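Keeping the Shelf Cell in Service: A Conversation with Its Maintenance Lead

Reading time: 3 minutes

The Paiva laboratory operates one cell for grocery handling, in which a single arm moves cans and other packaged goods between a wooden table and a raised shelf. Responsibility for its upkeep rests with the maintenance lead, who met with the newsletter in November to discuss how the cell is set up and cared for.

The cell was installed by Vuvanico and has logged 1310 hours of operation. According to the maintenance lead, most of the attention it requires is given to the last few inches of the arm.

"The arm itself asks very little of us," the maintenance lead said. "The fingers are another matter. They touch every object, and from time to time they touch the table as well. We inspect them each morning before power is applied to the joints."

The inspection begins with the fingers closed. The technician on duty checks that the tips meet evenly, then opens them to their full travel and closes them again at low speed. A difference in height between the tips usually points to a mounting screw that has worked free. The screws are tightened in two passes, and the closed position is then recorded again in the Julley controller.

"People want to skip the second pass," the maintenance lead said. "A finger that was pulled down on one side first will sit at a slight angle, and we will hear about it by the afternoon." 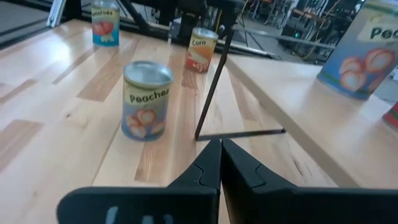

How often are the gripper fingers replaced?

Each pair is replaced after 91 hours of use, or sooner if the technician finds a crack or a worn tip.

The spare pairs are kept in a drawer beside the cell, each with a card showing its hours. A replacement takes 16 minutes when the tools are at hand. The wrist camera is checked afterward against a printed target, and the result is entered in the log — even when no correction was needed.

Lighting has also required some care. The cans have metal lids and the table has a polished surface, and both return a good deal of light to the camera. The laboratory has settled on a fixed exposure and asks staff to leave the overhead lights alone while the cell is running.

"We lost the better part of a week to that question," the maintenance lead said. "The detection software was blamed, and then the lens. Someone had switched on a second row of lights."

Cables remain the least settled part of the work. The present routing dates from the move to the Adotis wrist unit, and the bundle is examined every 55 hours at the points where it bends. The maintenance lead would like to see it rerouted before the next round of trials, but no date has been set.

Related items
Reading the Controller Fault Log
Adotis Wrist Unit: Notes on Cable Strain
Requesting Time on the Shelf Cell
Camera Targets: Printing and Storage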